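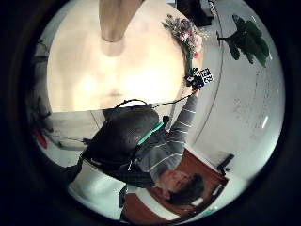 Mamta Chaturvedi replied to my last post that a rule sheet for handheld gripper recording is overkill, and that people will pick it up after a day or two. I thought so too. Then I went through our first 200 recordings and had to throw out too many of them. So we wrote one.

Rule 1. Check the marker before every session. The printed pattern has to be flat, clean and fully stuck down. If a corner lifts, replace it. Don't press it back with your thumb and carry on.

Rule 2. Cables get routed before you start recording. If you wear the backpack, leave enough slack for a full arm reach, and no more than that. A loop that can catch a table edge or a vase is too long.

Rule 3. Other people in the room need to know you're recording, and they need to have said yes. Ask again if you change rooms. Tarun Joshi wanted this to be rule 1 and he may be right.

Rule 4. One task per recording. If you drop something, finish or stop. Don't start the task over in the same file. We had 7 files with two attempts in them and sorting those out took most of an afternoon.

Rule 5. Move at the speed the arm can move. People are faster than the arm, and fast wrist turns are no use to us later.

Rule 6. Write the log line right after the recording — room, task, operator, anything odd. The log for file 363 just says "weird." I wrote that one and I have no idea what it means.

Sunita Garg asked if bad recordings should be deleted. No. Mark them and keep them. Deleting is a separate step and a second person signs off on it.

The sheet fits on one page and it's taped inside the lid of the Draseck case. Next version goes out in May, after Rajkumari Pal has read it. Send me changes before then.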